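Home | My tickets | Knowledge base | Community | Log out

Ticket 121: Cable wrap won't stay shut, hook and loop keeps letting go
Product: Drorance fabric cable wrap, off-white with grey trim
Status: Open, waiting on support
Opened by: Myung-ja Yeo

Hi there,

I bought two of your fabric cable wraps through Edus in February to tidy up the cords around a pine frame I've been building in the back room (it's going to be a bench with a shelf over it, if I ever finish the thing). One of them has been perfect. The other one keeps popping open and I'm hoping you can tell me if it's faulty or if I'm just doing something daft.

What happens is I close it up around the cables, press the grey patch down nice and firm, and it grabs. Lovely. Then I go off and make a cup of tea, and when I come back the top half has peeled away and the cloth's flopped open. The longest I've got out of it so far is 55 minutes, timed on the oven clock. The good one has been closed since the day I put it on!

Stuff I've tried so far, in order:

First I cleaned the hook side with an old toothbrush. A heap of sawdust came out, plus some fluff that I think belongs to the dog. It held better straight after and I was feeling pretty pleased with myself, but by dinner time it had let go again.

Then I wondered if I'd crammed too much in there. I took out the power cord for the lamp and left just the thin light blue cables. No real difference, maybe a few minutes longer.

After that I swapped the two wraps over, which I probably should've done first. The good one held in the bad one's spot and the bad one opened in the good one's spot, so I don't reckon it's where I've hung it. I also gave the bad one a gentle hand wash at 40 degrees like the label says and let it dry overnight on the rack. If anything it was a bit worse the next morning, and the edge has started shedding threads.

I've added a photo for you, with the soft side of the fastener showing.

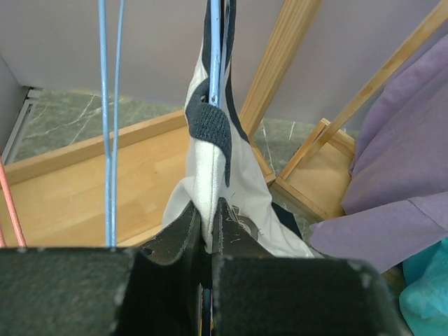 Troublesome wrap, with the grey loop patch and loose threads showing.

The pale blue cables running down into the folds are the ones I'm trying to keep together. There's also another blue pair off to the left and a pinky-orange cord.

Is the loop side meant to feel a bit flat? On the good wrap it's quite springy under my thumb, and on this one it feels like a tired old jumper. I can't see anything missing from the patch, it just doesn't seem to want to hang on to the hooks.

---

Reply from Drorance support, 9:15 am

Hi Myung-ja, thanks for going to so much trouble with the testing. Swapping the two over was a really useful check. Could you try closing the wrap flat on a table with no cables inside, and let us know if it stays shut? Could you also tell us if the threads are coming from the trim or from the white cloth? We'll look at a replacement once we've heard back.

---

Reply from Myung-ja Yeo, 4:40 pm

Hi again, and thanks for getting back to me so quickly!

Flat on the kitchen table with nothing in it, it stayed closed all through lunch and a fair bit of the afternoon. But when I picked it up by one end the fastener opened by itself, just from the weight of the cloth. The good one I can swing around like a lasso and it doesn't budge.

As for the threads, I had a proper look by the window and most of them are coming off the white cloth right beside the grey trim. I snipped the longest ones so they wouldn't catch in the hooks. Hope that doesn't muck up the warranty.

My neighbour gave me a Wang cable tie to get by with, and it does the job, but I have to cut it every time I want to move a cable and I'm still shifting things around while I work out where the shelf goes. So I'd much rather have a wrap that works. Same colour if you've still got it, please, as the grey goes nicely with the pine.

One last thing, would sewing a fresh bit of loop over the old patch be all right? I've got some in the sewing box, Wurarero brand, a little narrower than yours. I'll hold off until I hear from you.

Cheers,
Myung-ja

Contact support | Returns and warranty | © Drorance | Back to top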